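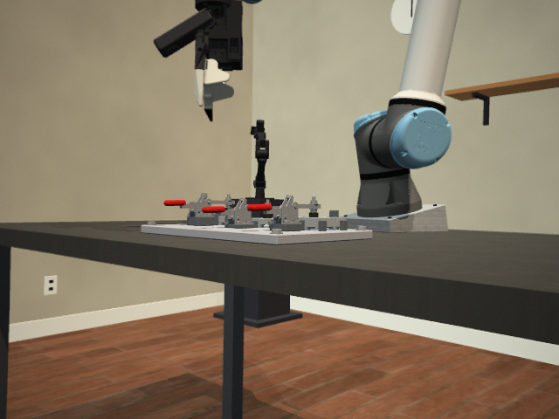
4.3 Demonstration at the Nallstead open day

Figure 4. The simulated cell in Allolau before a trial. The gripper is open above the fixture plate, with the black part upright among the toggle clamps. The second arm is on its wedge-shaped mount to the right.

Home Issues Authors Downloads Search this journal Enter keyword or title

The trials in Section 4.2 were run by people who had worked on the system for at least a year. To see how it behaves in the hands of people with no such background, we opened the simulated cell to visitors during the October open day at the Nallstead site. The demonstration ran on the Friday, from mid-morning until the building closed. It used the same build of the Allolau simulator as the earlier trials, with the same controller gains and the same contact settings. Nothing was tuned for the day.

The task was the Dorkotis clamp task. A slender black part stands upright in a fixture plate fitted with three toggle clamps, and the operator must bring the gripper down over the part, close the fingers on its upper section, and lift it clear without touching the clamps. The clamp handles are red in the model (Figure 4). The part has a narrow stem with small protrusions along its length and a wider top, so a grasp taken too low tends to catch on one of the protrusions as the fingers close. The middle handle lies in front of the part when seen from the operator's default viewpoint and hides a little of the lower stem. We kept this viewpoint for all visitors.

The second arm in the cell was loaded but held still throughout. It is needed for the handover task in Section 6, and removing it would have changed the collision set. It also limits the approach from the right, and several visitors steered away from it even when their path was well clear.

4.3.1 Set-up and procedure

Visitors came to the station in groups of up to five. One member of the group took the hand controller and the others watched on a wall screen showing the same view. Jana Fuchs ran the station and read a short script to each group. The script named the part, the plate and the clamps, explained which button closed the fingers, and said that the trial would end if the gripper touched a clamp. It gave no advice on where to grasp. Questions about the controls were answered; questions about method were left until the group had finished.

Each operator was given a practice period in which the gripper could be moved freely but contact was switched off. After this the cell was reset to the state in Figure 4 and recording began. A trial ended in one of four ways: the part was lifted clear of the fixture, the part was dropped, the gripper touched a clamp, or the time limit was reached. The operator could then try again or pass the controller on. We did not fix the number of trials per person, as this would have been hard to keep to with a queue — a point to bear in mind when reading the results.

The hand controller was a standard Weidemann unit on a fixed stand. Its output was filtered in the same way as before. The only change to the interface was a larger on-screen marker for the state of the fingers, added after a rehearsal in which the original marker could not be read from the back of the room.

4.3.2 Data recorded

The station logged 673 trials. For each we stored the gripper pose, the finger opening, the contact events and the way in which the trial ended. Contact events were merged where two fell within the same control window, leaving 3594 separate events over the day. No names, ages or other personal details were taken. A trial can be tied to a group by its time stamp but not to a person, so we can't say how quickly any one visitor improved.

Trials cut short by a restart of the simulator were dropped before the count given above. The restarts were all due to one fault, in which the solver failed to settle after the part became wedged between a finger and the plate. The fault had not appeared in the trials run by our own staff. It has been traced to the convex pieces used for the part, which overlap slightly at two of the protrusions, and the meshes have since been split again.

4.3.3 Observations

The most common early error was to come down too fast and close the fingers beside the stem. Operators usually corrected this on the next attempt by stopping above the part and lining up first. The second error was harder to correct. Having gripped the top section, many operators pulled the part sideways before it was clear of the plate, and the gripper then met a clamp. Staff operators seldom did this, and the scoring in Section 4.2 therefore gives too little weight to the lift.

Depth was a frequent complaint. The clamps are staggered, and from the default viewpoint the distance between the part and the clamp behind it is difficult to judge. Some visitors asked for a second view. Others found that the shadow on the table was enough — though it is soft, and it was hard to make out on the wall screen once the afternoon sun reached it.

We also noted that those who had watched several trials before taking the controller seemed to need less practice. The logs can't confirm this, and it rests on the notes kept at the station. A booked session with a fixed watching period would be needed to test it, and the procedure for one is set out in Section 7.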